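What Happens When You Breathe Slowly?

A page for readers ages 8 to 11

By Dulce Barajas

Put one hand on your belly and keep reading. After a little while you will feel your hand move out and then back in. You did not have to tell it to do that. Your brain sends a message to your breathing muscles all day and all night, even when you are asleep.

Children your age take in almost 20 breaths every minute when they are resting. In an hour of quiet reading you could easily pass 960 breaths. Most of them go by without you noticing a single one.

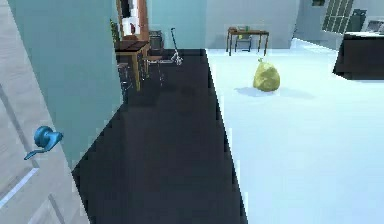 The biggest breathing muscle is called the diaphragm. You say it like this: DIE-uh-fram. It is shaped like a dome and sits under your lungs. When it tightens, it moves down and flattens. That makes more room in your chest, and air comes in through your nose or mouth. When it relaxes, it goes back up and air goes out.

Your belly moves because the diaphragm pushes down on the things below it, such as your stomach. There is no air in your belly when you do a "belly breath." The air is in your lungs the whole time.

Fast breathing and slow breathing

When you run, your muscles use more oxygen, so you breathe faster. You may also breathe faster when you are scared or upset, even if you are sitting still. Your body is getting ready to move in case it has to.

Slow breathing goes with resting. When you breathe out, your heart usually slows down a tiny bit. When you breathe in, it speeds up again. A long breath out gives your heart a longer slow part. Many people find that this helps them feel calmer. It does not make a problem go away, and it does not work the same for everyone.
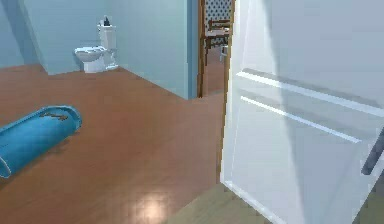

A blue roll on a wooden floor.

People have practiced slow breathing for a very long time. In yoga, breathing exercises have a name, pranayama. It comes from Sanskrit, an old language of India. Singers, swimmers and people who play the trumpet practice their breathing too, though they do it for other reasons.

How to try it

Sit or lie down somewhere comfortable. You can close your eyes or keep them open.

1. Breathe in through your nose while you count to three in your head.
2. Breathe out slowly while you count to four.
3. Do this five times. Then let your breathing go back to normal.

Do not hold your breath or take huge gulps of air. If you feel dizzy, stop and breathe the usual way. If you have asthma or another breathing problem, ask a grown-up before you try.

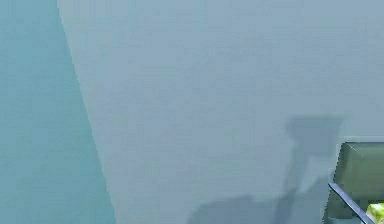

Some people get distracted when their eyes are open. It can help to choose one plain thing and rest your eyes on it. A straight line where two colors meet is good for this, like the edge between the teal and the pale gray-blue here. Let your eyes go slowly up the line as you breathe in and slowly down it as you breathe out. Your mind will still wander – everyone's does. When you notice, go back to the line.

When to use it

You can do slow breathing before a test, at bedtime or after an argument. It is easier if you have already practiced at a time when you felt fine. Once a day is plenty, and you can skip days.

Before or after a snack is fine too. If you have just eaten a big dinner, lying flat may feel uncomfortable, so sit up. 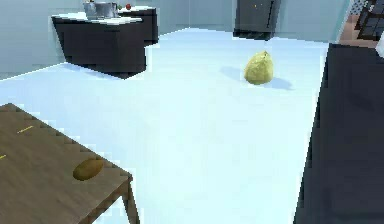 A kitchen with a wooden table.

Words to know

Diaphragm: the dome-shaped muscle under your lungs.
Oxygen: a gas in the air that your body needs.
Pranayama: breathing exercises that are part of yoga.

Last updated August 7, 2023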